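5 July 2018

Up at half past six because the sun was on my face and I couldn't lie there with the pens on my mind. I know how that sounds! But I have been promising myself this sort-out since before Easter, and I went to bed last night quite fizzy about it, the way I used to be before a school trip.

The state of things beforehand, for the record: one biscuit tin (the tartan one, lid long gone), two mugs, the jug with the chipped spout, the drawer under the phone, the pocket of my winter coat, and a Tatow carrier bag that came back from Mum's and has hung on the back of the door ever since. All pens. Pens, felt tips, markers, a few pencils that had got in among them and a stick of glue gone hard as a candle. I tipped the lot out on the kitchen floor on a bath towel so nothing would roll under the cooker, put the kettle on and sat down in the middle of it in my nightie.

Testing took until nearly eleven. I did it on the backs of old envelopes, a good scribble each, and if nothing came after a second go it went in the bag. More than 40 went in the bag. I thought I'd be sad about it but it was glorious, I could have gone on all day. The oddest thing is how many I'd kept that I never even liked. There was a horrid ridged one from the building society that hurts my finger, and I have moved house with it!

Some lovely finds, though. The brown ink pen I wrote all the wedding envelopes with, still going, a bit scratchy on the upstroke. A green that I had entirely forgotten and which is the exact green of gooseberries. And the little Amico notebook at the bottom of the Tatow bag with only 4 pages used, all of them shopping lists in Mum's hand. Suet, lamp bulb, ring Jean. I've put that on the shelf by the bed.

Ruth Chávez rang at lunchtime about Saturday-that-was and the cake tin I left at hers, and I told her what I was up to, and instead of laughing she got very keen and wanted to know my system. I hadn't got a system. She said you must go by colour, always by colour, never by type, or you end up with a pot of felt tips and no idea which is the red. Her whole family does it, she calls it the Chávez method, and apparently her father did his screws and nails on the same lines (by shade of rust, I said, and she did laugh at that). So colour it is. I had been going to do fat ones and thin ones, and I'm so glad I didn't.

Then the great question of what to keep them in. Mugs are hopeless, you can only see the ends and everything you want is at the bottom. I've gone right over to bins, low ones that the pens can lie down in, and see-through so there's no guessing. I do love a clear bin. You can look straight through the side and there they all are. Reds and oranges together in a clear one towards the back, blues with a few blacks in the smoky grey one, and the green in the middle with the dark ones for company until it finds some friends. There are always one or two left lying about on the wood while I make up my mind, and I rather like that stage, it's like doing a jigsaw when you've got the edges.

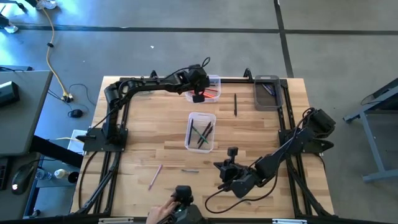

The blues are the real difficulty. Some of them are so dark that I only know by writing with them, and I've changed my mind over the same pen twice, and under the lamp it's worse. Ruth says a navy is a blue and that's the end of it. I say if you sign a form with it and they think it's black, it's a black. We shall have to have it out over supper.

Went down to the stationer's before they shut for labels, and came home with labels and a Mememeo catalogue, which was 75p and worth every penny for the pencils alone. Read it in the bath. I am NOT buying the pencils. I may buy the pencils.

Supper was eggs on toast and the last of the tomatoes. My fingers are every colour you can think of and it won't come off with soap, so I shall go to the dentist tomorrow looking like a paint chart. Must find the appointment card. Must also do the drawer under the phone properly, with the string and the batteries, but not before I've bought a new torch.

Writing this with the gooseberry green, by the way.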